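사내 위키 백업을 restic으로 옮기기: 설정부터 복구 점검까지

최종 수정: 3월
작성: 진시우 / 검토: 우예서

1. 적용 범위

이 문서는 Gurel 서버에서 운영 중인 사내 위키의 백업을 기존 tar 스크립트에서 restic으로 전환하는 절차를 다룬다. 대상은 위키 본문 데이터베이스(PostgreSQL), 첨부 파일 디렉터리, 설정 파일이다. 메일 서버와 Git 저장소는 별도 문서를 참조한다.

기존 스크립트는 매일 밤 전체 아카이브를 새로 만든다. 첨부 디렉터리가 커지면서 작업 시간이 거의 11시간까지 늘었고, 출근 시간 이후에도 디스크 입출력이 계속 잡혀 있었다. restic은 변경된 블록만 저장소에 추가하므로 첫 회를 제외하면 전송량이 크게 줄어든다.

2. 사전 준비

필요한 항목은 다음과 같다.

- 위키 서버의 sudo 권한
- 백업 서버 Kostbridge에 대한 SFTP 계정
- 저장소 암호를 보관할 비밀번호 관리자 항목
- PostgreSQL 클라이언트 도구(pg_dump, pg_restore)

SFTP 계정은 고경태에게 요청한다. 계정이 발급되면 위키 서버의 root 사용자로 키를 생성하고 공개 키를 Kostbridge에 등록한다. 무인 실행이 전제이므로 키에는 암호구를 걸지 않는다. 대신 Kostbridge 쪽에서 해당 계정을 SFTP 전용으로 제한하고 셸 접속을 막는다.

sudo ssh-keygen -t ed25519 -f /root/.ssh/backup_wiki -N ""

/root/.ssh/config에 다음을 추가한다.

Host kostbridge
 User wikibackup
 IdentityFile /root/.ssh/backup_wiki
 ServerAliveInterval 60

등록 후 sudo sftp kostbridge로 접속을 확인한다. 호스트 키 확인 메시지는 이때 한 번 수락해 두어야 한다. 이 단계를 건너뛰면 타이머로 실행할 때 호스트 키 검증 오류로 중단된다. 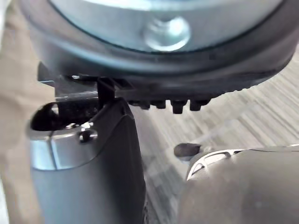 3. restic 설치

배포판 패키지로 설치한다.

sudo apt update
sudo apt install restic
restic version

패키지 저장소의 버전이 낮으면 압축 기능을 쓸 수 없다. 압축은 0.14 이상에서 지원하며 저장소 형식 버전 2가 필요하다. 버전이 낮은 경우 공식 배포 바이너리를 /usr/local/bin에 두고 실행 권한을 준다. 패키지판과 바이너리를 동시에 두지 않는다. PATH 순서에 따라 수동 실행과 타이머 실행이 서로 다른 버전을 호출하는 문제가 있었다.

4. 저장소 초기화

암호 파일을 먼저 만든다.

sudo install -d -m 700 /etc/restic
sudo sh -c 'openssl rand -base64 32 > /etc/restic/password'
sudo chmod 600 /etc/restic/password

생성된 암호를 비밀번호 관리자에 복사한다. 암호를 잃으면 저장소를 복호화할 방법이 없다. 서버 디스크에만 남겨 두면 해당 디스크가 고장 났을 때 백업도 쓸 수 없게 된다.

환경 변수 파일 /etc/restic/env를 작성한다.

RESTIC_REPOSITORY=sftp:kostbridge:/srv/backup/wiki
RESTIC_PASSWORD_FILE=/etc/restic/password
RESTIC_CACHE_DIR=/var/cache/restic

이후의 restic 명령은 모두 root 셸에서 이 파일을 읽어 들인 상태를 가정한다.

sudo -i
set -a; . /etc/restic/env; set +a
restic init --repository-version 2

초기화가 끝나면 저장소 ID가 출력된다. 같은 경로에 init을 다시 실행하면 이미 설정 파일이 있다는 오류가 나오며 기존 데이터는 변경되지 않는다.

5. 백업 스크립트

데이터베이스 파일을 직접 복사하면 안 된다. 실행 중인 PostgreSQL의 데이터 디렉터리는 일관성이 보장되지 않으므로 pg_dump로 덤프를 만든 뒤 덤프 파일을 백업한다.

/usr/local/sbin/wiki-backup.sh

#!/bin/bash
set -euo pipefail
umask 077
DUMP=/var/backups/wiki
mkdir -p "$DUMP"
chown postgres "$DUMP"
sudo -u postgres pg_dump -Fc -Z0 -f "$DUMP/wiki.dump" wiki
restic backup --tag wiki \
 --exclude-file /etc/restic/exclude \
 "$DUMP" /srv/wiki/attachments /etc/wiki

-Z0은 덤프 자체의 압축을 끄는 옵션이다. 압축된 덤프는 내용이 조금만 바뀌어도 파일 전체가 달라져 중복 제거 효율이 떨어진다. 압축은 restic에 맡긴다.

제외 목록 /etc/restic/exclude에는 썸네일 캐시와 임시 업로드 경로를 넣는다.

/srv/wiki/attachments/.thumbs
/srv/wiki/attachments/tmp
*.part

검토 과정에서 Kimutai Mwakalinga가 썸네일도 포함하자는 의견을 냈으나, 복구 후 재생성이 가능하고 파일 수가 많아 스캔 시간을 늘리므로 제외로 확정하였다.

스크립트에 실행 권한을 주고 수동으로 한 번 돌린다. 첫 실행은 오래 걸리므로 tmux 세션 안에서 수행한다.

chmod 700 /usr/local/sbin/wiki-backup.sh
/usr/local/sbin/wiki-backup.sh
restic snapshots

6. systemd 타이머 등록

/etc/systemd/system/wiki-backup.service

[Unit]
Description=Wiki backup
Wants=network-online.target
After=network-online.target

[Service]
Type=oneshot
EnvironmentFile=/etc/restic/env
ExecStart=/usr/local/sbin/wiki-backup.sh
Nice=10
IOSchedulingClass=idle

/etc/systemd/system/wiki-backup.timer

[Unit]
Description=Nightly wiki backup

[Timer]
OnCalendar=*-*-* 23:00:00
Persistent=true
RandomizedDelaySec=5min

[Install]
WantedBy=timers.target

systemctl daemon-reload
systemctl enable --now wiki-backup.timer
systemctl list-timers wiki-backup.timer

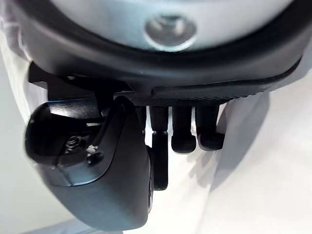
Persistent=true를 지정하면 예정 시각에 서버가 꺼져 있었더라도 다음 부팅 후 작업이 실행된다. 업무 시간에 부팅한 경우 백업이 바로 시작될 수 있다. 이를 원하지 않으면 타이머를 먼저 중지하고 점검을 진행한다.

7. 보존 정책

스냅샷 정리는 백업과 분리하여 매주 금요일에 실행한다. prune은 저장소를 배타적으로 잠그므로 백업과 겹치면 한쪽이 실패한다.

restic forget --tag wiki \
 --keep-daily 16 --keep-weekly 11 --keep-yearly 2 --prune

정책을 변경할 때는 --prune을 빼고 --dry-run을 붙여 삭제 대상을 먼저 확인한다. --tag를 빠뜨리면 같은 저장소에 있는 다른 스냅샷에도 정책이 적용된다. Puma의 설정 백업을 같은 저장소에 넣을 계획이 있으므로 태그를 반드시 유지한다.

8. 복구 점검

분기마다 한 번 시험 서버 Cellon에서 복구를 수행한다. 담당은 공유나이다. Cellon에도 restic과 env 파일이 설정되어 있어야 한다.

저장소 무결성을 먼저 검사한다.

restic check --read-data-subset=5%

최신 스냅샷을 임시 경로에 푼다.

restic restore latest --tag wiki --target /srv/restore-test

데이터베이스를 복원한다.

chmod 755 /srv/restore-test
sudo -u postgres createdb wiki_test
sudo -u postgres pg_restore --no-owner -d wiki_test < /srv/restore-test/var/backups/wiki/wiki.dump

리디렉션은 root 셸에서 처리되므로 덤프 파일의 소유자를 바꿀 필요가 없다. 복원 후 페이지 테이블의 최종 수정 시각이 스냅샷 시각 이전인지, 첨부 파일 경로가 테이블의 기록과 일치하는지 확인한다. 결과는 위키의 점검 기록 페이지에 남긴다.

9. 자주 발생하는 오류

repository is already locked
이전 작업이 비정상 종료되어 잠금이 남은 경우이다. 실행 중인 restic 프로세스가 없는지 모든 서버에서 확인한 뒤 restic unlock을 실행한다.

subprocess ssh: Host key verification failed
root 사용자의 known_hosts에 Kostbridge가 없다. 2절의 접속 확인을 다시 수행한다.

pg_dump: error: could not open output file
덤프 디렉터리에 postgres 사용자의 쓰기 권한이 없다. 상위 디렉터리 /var/backups의 권한도 함께 확인한다.

wrong password or no key found
암호 파일을 편집기로 다시 저장하면서 내용이 바뀌었을 가능성이 높다. 비밀번호 관리자의 값과 비교한다.

10. 기존 스크립트 제거

복구 점검을 한 차례 통과하기 전까지 기존 cron 항목은 유지한다. 통과 후 /etc/cron.d/wiki-tar를 삭제하고, 남은 tar 파일은 가장 최근 것만 Kostbridge의 archive 디렉터리로 옮긴다.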